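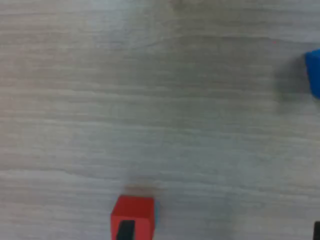 About Lynch Surfaces

Lynch Surfaces supplies tabletops, counters and shelving to schools, libraries and clinics in Fliltville and the surrounding county. The company employs 143 people at its Skevia Road plant and ships more than 2400 finished tops each month. Gray woodgrain laminate is part of our standard range.

The Disto line, introduced in June, is made to order in widths up to 163 centimeters. Orders are accepted from schools and public bodies by written request. The showroom opens at 9 a.m.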